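### 4.2 Finger comparison on the home desk

The bench results in Section 4.1 favored the ribbed fingers over the flat pads by a margin we did not trust. Bench objects are rigid, evenly lit and set on a bare board. We therefore repeated the comparison on a desk in a private home, with the desk left as its owner keeps it and a patterned cloth under everything. Two operators, Vakulenko and Ebrahimi, worked with the same hand-held tool and swapped only the fingers. Each finger type got 300 grasp attempts. 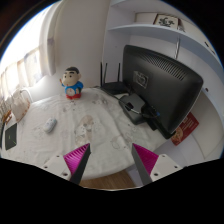 The vendor, Wulitz, describes the ribbed finger as "self-adapting," and its data sheet reports almost no failed grasps on household goods. We could not reproduce that figure. Most of the failures we logged came before contact — an operator approached at a poor angle, touched the cloth first and dragged a fold along with the fingertip. A finger that bends on contact does little about this. We suspect the published number leaves such attempts out, though the data sheet does not say how an attempt was defined.

The computer mouse was the hardest target for both finger types. It is low and rounded, and it moves when pushed. With the flat pads it tended to slip out forward. With the ribbed fingers it slipped less, but the operators also slowed down, and we cannot separate the two effects. Ebrahimi took longer per grasp throughout and had fewer failures with either set. Any difference between fingers that is smaller than the difference between operators should be read with care, and several of ours are.

**Figure 3.** Home desk setup with the ribbed fingers fitted. 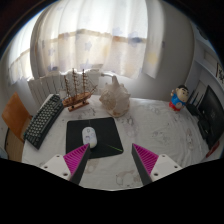
A second concern is the camera. Its wide view keeps both fingertips and most of the desk visible, which the Rendard tracker needs, but straight edges near the border come out strongly curved. We corrected for this using the supplied calibration and then checked the result by hand on two sequences. Agreement was good near the center and poor toward the sides. Of 2,710 tracked segments, we dropped those in which the target stayed in the outer part of the view. Keeping them would have made the ribbed fingers look better, and we have no good explanation for that.

What we are willing to claim is narrow. On this desk, with these operators, the ribbed fingers lost fewer objects after contact. Whether they are easier to use — the claim most often repeated in their favor — is not something our data can show. Neither operator was blind to the finger type, and both had used the ribbed set before.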